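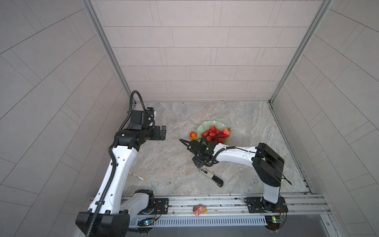 Most stray items in a workroom are small ones that got set down for a minute and stayed. Start with the floor and any low surface, and sort by where a thing belongs, without worrying yet about how tidy it looks. A stapler and a marker pen lying near a plate of artificial fruit are a typical mix: the pens and stapler go back to the desk drawer, the fruit stays on its plate. Put back any piece that has ended up beside the plate.

Artificial fruit collects dust in the creases. Wipe each piece with a damp cloth and a drop of dish soap, then dry it before piling it up again. Use a soft toothbrush on leafy tops. A plate with a wavy rim needs the brush too — dust sits in the dips.

For light tiles, mix 3 tablespoons of white vinegar into a bucket of warm water. Do not use this on real marble. Plain water and a mild soap are enough there.

Store pens flat with the caps on tight. Keep one box of staples next to the stapler.

Tip sent in by Catrin Morris, Giltside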